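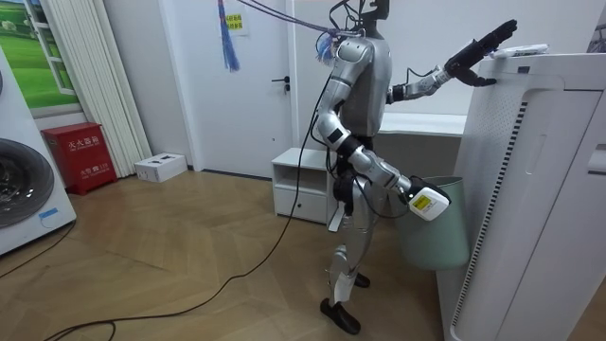 My New Year job, every January 1, 2019 included, is to go through the things in the back room that hum. I bought the air purifier in July, when the flat below was being sanded and the dust came up through the boards. It's tall and white and takes up more floor than I'd planned for, and the only spot I've found for it is over by the sage-green bin. The dark slots down the edge collect fluff, so I go along those first with a soft brush, then wipe the casing with a damp cloth and leave it to dry.

The filter gets 30 minutes with the hoover on low. I used to rush it and put half the dust back into the room. I've also stopped keeping paper on top, as it slides down behind and I forget what it was.

What I still don't like is the control panel. It's dark and glossy, with a row of small faint symbols under the display window, and with the main light on I have to lean right over to read them. The front is easier. It's all little round holes, and a dry cloth does for those.
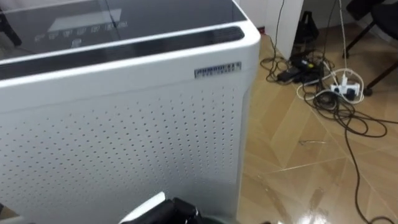
Yvette Campbell writes: I'd leave the hoover out of it altogether. We did ours that way for a year and the filter went thin in the middle. I tap it out on the back step now and change it every 3 months in winter.

I may try the back step, though ours faces the road. The spare filter is still in its wrapper under the stairs, so there's no hurry to order another.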